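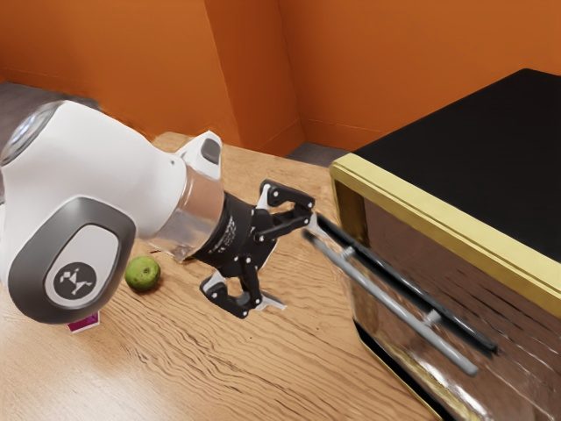 Noelia Echevarría thinks I should have kept the old carburetors, and she told me so before I'd even got my helmet off. Her view is that a twin with its original carbs will always start for you if you're patient with it, and that I've never been patient with anything. Fair enough! But she rode the Romaniuk up the hill and back this morning, and she took the long way back, so I'm counting that as a yes.

Diary > The Romaniuk > Back on the road

Latest Older entries Parts wanted Routes Guestbook

24th November

What a day. The bike ran, it ran properly, and I rode it to Nastgate and home again with no tools in my hand the whole way. I did 268 miles on it between July and this morning, nearly all of them in little nervous loops close to the house, and I'd started to think that was all it was ever going to be good for.

The hesitation has gone. Igor Wróbel had told me to stop fiddling with the jets and look at the intake rubbers, and I went over them with a flashlight last night and there it was, a split on the left one, right under the clamp where you'd never see it. Two new rubbers from Pramon, new clamps, and it pulls clean from low down in third (third!) without that horrible cough. I was laughing inside my helmet like a kid.

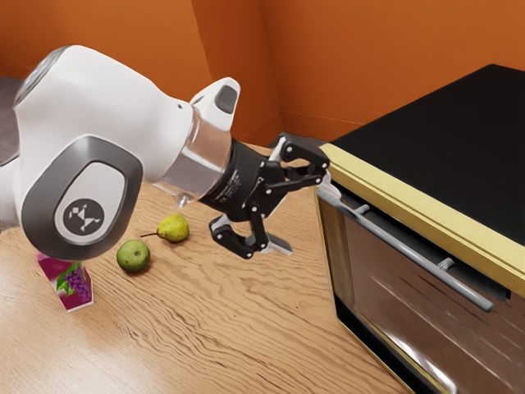

The road out to Nastgate was damp under the trees and I took it easy there, but once you're over the top it opens up and you can see three or four bends ahead of you. The front end feels so much better with the heavier fork oil. It used to dive every time I touched the brake, and now it just settles and goes where I'm looking. I want to try it with a passenger before I say more about the back.

Taras Pylypenko was at the meeting spot with his Nonberg single, the green one, and he let me take it up to the crossroads. It's so light! I'd forgotten what it's like to lean on something that small. It buzzes your feet numb, and the seat is a plank, and I'd have one tomorrow. He paid 2,807 for it with a spare gearbox thrown in, and I'm trying hard not to think about that.

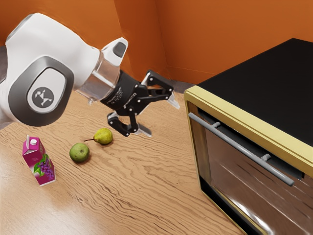

Still to do: the speedometer needle swings all over the place below thirty, so I'll have the cable out and grease it. The clutch drags a bit when it's hot. Quyên Trình says to soak the plates overnight and set the free play again before I spend any money, and I'll try that first. The chain wants another notch too – I could hear it slapping on the way down.

Marta Sirko is asking who's in for the coast run. I wrote back yes before I'd finished reading the message. I need to find my other gloves.

Contact | Copyright Diary of a Romaniuk Rider | Back to top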